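Workshop notebook, Mandmont bench
Hand-held gripper unit 2: finger pad service and linkage check
Monday, entered by Indrek Vasiliauskas, read over by Corina Oprea
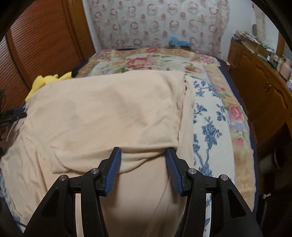 Unit 2 was returned to the bench with a written complaint from the bedding sessions: thin cloth slips on the left side when the jaws are closed on a fold, and the trigger feels heavier than it did in January. The unit had logged 57 hours since its last service. The pads on it at intake were the blue ridged type from Fortin, second batch.

Condition on arrival. The body was wiped down before anything was loosened. No cracks were found in the black arms, including the thin sections beside the cutouts, which were checked under the ring light. Lint had collected in the pivots and behind both pads. The left pad could be rocked by hand; the right pad was firm. The lens was smeared and was cleaned last, after all other work.

Pads. Both pads were removed and inspected. The left pad had lifted along its rear edge and the ridges near the tip were rounded. The right pad showed even wear and could have stayed in service. Both were replaced all the same, as we do not mix old and new pads on one unit. The seats were cleaned with alcohol and left for 22 minutes before the new pads were pressed on. I had first allowed less time, and the left seat still felt tacky from old adhesive, so it was scraped again with a plastic blade. Please do not use the steel one. There is a score mark on the left seat that I believe comes from an earlier service.

Linkage. The upper joint pins were pushed out one at a time, cleaned, and returned to the same holes. One pin on the left linkage was dry and slightly discolored. It measures within limits and was put back with a very light film of the Sandico grease. The excess was removed with a lint-free cloth, then removed again after the jaws had been worked for a minute. Grease on a pad means a new pad, and we are low on those.

Trigger. Most of the heaviness was gone once the joints were clean. What remained was traced to the return spring, whose lower end had moved off its post and was rubbing on the housing. It has been reseated. The spring itself was not changed.

Alignment. With the jaws closed on a strip of paper, the left tip met the paper before the right. The stop screw was backed out a quarter turn and the test repeated until both tips met together. The paper then held along the full length of each pad.

Cycle test. The unit was placed on the Pumby test stand and run for 1000 open-and-close cycles on a folded cotton sheet. There were no slips in the log. Pad edges were checked by fingernail afterward and had not lifted.

Note by C.O.: The service card calls for a pad check at every handover, and the card for this unit had no entry for the last two. I have spoken with the session leads. A rocking pad is to be reported the same day — the unit is not to be kept in use until the end of the week.

Open items
Order pads from Fortin, same hardness as the present batch.
Replace the discolored pin at the next service even if it measures within limits.
Ask the session leads whether units can be stored jaw-up; lint in the pivots was heavier than on the other units.
Unit 2 is released and is on the lower shelf with its card. Next check is due after more than 22 hours of use, or at once if the left side slips again.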